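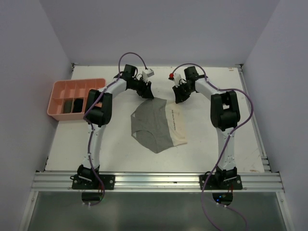
My father was due at Plirngate on the eleventh, and the letter said all clothing was to be clean, folded and marked with the resident's name. It gave the measurements of the drawer. I had never thought of him as a man whose clothes would have to fit in a drawer of a given size. I started with the underwear as that seemed the easiest to get through, and I put the first pair, a grey one, flat on the white table with the waistband to the right and the pink tray over on the left where he had always kept it. Then I stood there for a while and didn't fold it.

He was in the next room with the radio on. He knew what I was doing. We had agreed that I would do the clothes and he would do the papers, and so far he had done none of the papers.

"Are you ironing those?" he called.

"No."

"Your mother ironed them."

"I know she did."

He turned the radio up a little. It was the farming programme. We had not had a farm since I was six, when the last of the land at Gastthorpe was sold, but he listened to it every day and could have told you the price of barley.

I folded the grey pair in three, the way I do my own, and it came out as a long thin thing that fell open as soon as I let go. I tried it in half and then in half again. That was better. I wrote his name on a tape and pinned it to the inside. The letter said sewn or ironed, but I thought I could do the sewing in the evening.

By eleven I had finished the grey ones and gone on to the dark things. Some were past saving. He had a habit of putting worn-out clothes back with the good ones, so you had to hold each one up to the window before you knew which it was. I made a heap for keeping and a heap for rags, and when I came back from making the tea the two heaps had become one.

"Did you move these?"

"You had good ones in with the rags," he said. He was back in his chair already.

"They've got holes."

"They've got two holes. You get your legs through them."

I laughed, and he looked pleased and went back to the barley. I sorted the heap again from the beginning.

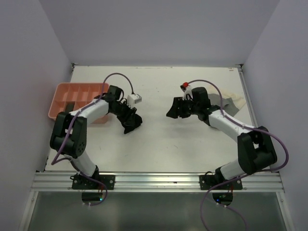
Black cloth on the table, next to the pink tray.

The tray came from Fikre, the haberdasher's in Sutcombe where my mother worked before she was married. It was in the shop window with hooks and eyes in it, and when the shop closed she asked for it and they let her have it. All through my childhood it held buttons in the small divisions and bigger things in the others, and you were not to touch it with sticky hands. The buttons had gone to my sister. I wasn't sure whether the tray was going to Plirngate or coming home with me, and I didn't want to be the one to ask.

After dinner he came and stood in the doorway.

"You've folded those small," he said.

"The drawer's small."

"How small?"

I gave him the letter. He read the whole of it, both sides, holding it out at arm's length. Then he went to the dresser and got the tape measure, and he measured my folded pile, and then he measured the tray.

"It would go in," he said. "If you stood it at the front."

"What would you keep in it?"

"Stamps. Pills. I don't know. What does anybody keep?" He put the tape measure down. "There'll be things."

So I wrote the tray on the list. The list already had nearly 20 lines and he had asked for hardly any of them. The wireless was on it, and his good shoes. I had put down the photograph albums and he had crossed them out, and I had put them down again lower on the page.

He pulled up the other chair and took a black pair off the top of the unfolded ones. His hands were not good by then. He spread it with the sides of his fingers, turned one edge in, lost it, and turned it in again. I got on with mine and didn't look over much. When he was done he put it with the others, and it was twice the size of any of them, and I left it as it was. 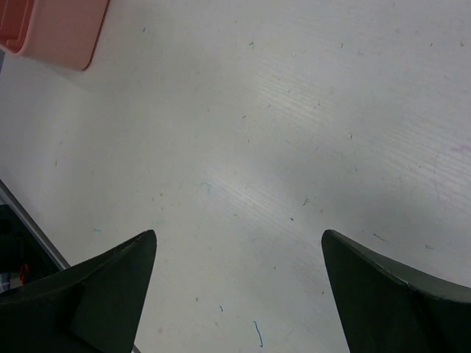 The table

On the last morning I wiped the table down for the man who was coming to fetch it. I used hot water and then the cream cleaner, and the coloured marks stayed where they were, little bits of line from when the grandchildren drew on it without enough newspaper. The scuffs were older. I rubbed at one spot until my wrist ached.

"Leave it," my father said. "He's not paying for a new one."

He had his coat on, though we weren't leaving until two. The suitcase was by the door with the tray on top of it, wrapped in one of the black things I had put down for rags. I could see he had tied it himself. I went to rinse the cloth out, and when I came back he had sat down at the table with his hands on it, and he asked me if there was time for another cup.

I said there was plenty, and put the kettle on.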